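Search site Search Go

Call for participants: help us figure out why our arm misses

Hi! I'm Yolotzin Robles, and I run testing at Murkomeck. I'm looking for 27 people to spend an afternoon (or an evening, I'm flexible) going through simulated runs of our Langat arm with me.

So, the fault. Langat is supposed to bring its gripper down beside a small black part, close, lift, and move on. In January it started coming down a little too far over and bumping the part instead – and it didn't report a thing. The log said "pick complete" every single time! We've replayed 1000 runs in our simulator, Votura, and the software flagged 7 of them. I went through a stack by hand and found a lot more than that, and that worries me, because an arm that thinks everything is fine will keep right on pushing.

You'd be looking at moments like the one below, with the gripper right up against the black part on its see-through plate and blotchy shadows all over the surface. My hunch is that the shadows are part of the trouble, but I'd love to be proved wrong.
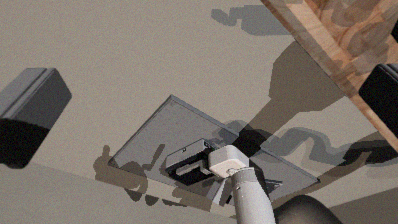 What you'd do

You'll get short clips and mark the point where you think the pick goes bad, if it does. Some are easy and some will have you squinting and rewinding (I still argue with myself over a few). Then we chat for a bit about what you noticed.

Who I'm after

Anybody over 18 who can sit at a screen for a couple of hours. Warehouse and machine shop folks are extra welcome – you people spot a bad grip way before I do! No coding needed.

Sessions are at our Gedgate office, and there's coffee. Everything is on screen, so you won't be near the real arm, and it stays locked out until this is fixed anyway.

To sign up, write to me at the Gedgate office by 26/08/2019 and tell me which times suit you.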